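Bread proving times in a cold kitchen

The kitchen in the Flenton house sits at 16 degrees from October until the end of March. It faces north, the floor is tiled and the radiator is behind the door. Most bread recipes assume 24 degrees or more, and for the first winter I followed their timings to the letter and produced dense loaves with a tight band along the bottom crust.

Yeast activity depends strongly on temperature. Over the range that matters in a house, a drop of a few degrees can add hours to the first rise. A dough that doubles in two hours in a warm room may need 4 in mine, and the second rise stretches as well. The recipe is not wrong about the dough. It is wrong about the room.

There are three variables worth adjusting: water temperature, the quantity of yeast, and time. I started with water. Flour stored in the larder is at room temperature, so the water has to do all the warming. I now measure the flour first with a probe thermometer, then heat the water until the mixed dough comes out at 25 degrees. The usual rule is to double the target and subtract the flour temperature, which gives 34 degrees for the water. Kneading by hand on a cold worktop loses a degree or so, and I add that back.
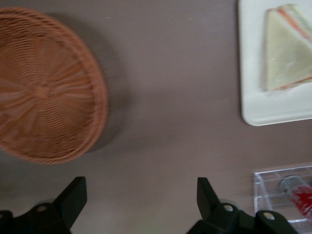 The trouble is that a warm dough does not stay warm. A 900 g batch in a steel bowl was down to 20 degrees well before the end of the first rise. Changing to a thick earthenware bowl, rinsed with hot water beforehand, slowed the loss noticeably. Wrapping the bowl in a towel helped again. Putting it in the oven with only the light on helped most, but my oven is a Rikadine with a fairly strong bulb and the dough nearest the lamp formed a skin. A damp cloth over the bowl cured that.

Increasing the yeast works, up to a point. I went from 5 g of dried yeast to 7 g and got the timings back to something near the book. The flavour was flatter and the loaf staled sooner. I have gone back to 5 g and accept the wait.

For weekday baking I use the cold instead of fighting it. The dough is mixed after supper with 2 g of yeast and cooler water, left covered on the side until morning, then shaped and given its second rise while I have breakfast. The flour is the strong white from Rivas, which takes more water than the supermarket bag I used before. Anyone changing flour should hold back a little of the water and add it once the dough has come together.

The final bake has not changed: 230 degrees for the first part, then down to 175 once the crust has coloured, until the middle of the loaf reads 96. The lower finish is slow, but I like a thick crust.

Still unresolved is the rye. I have been trying the Dritarstead loaf, which is mostly wholegrain rye with a sour starter, and the starter is sluggish below 20 degrees whatever I feed it. Keeping the jar on top of the boiler made it too acid. The next attempt will be on the landing, a shelf above the radiator, with the thermometer left beside it overnight.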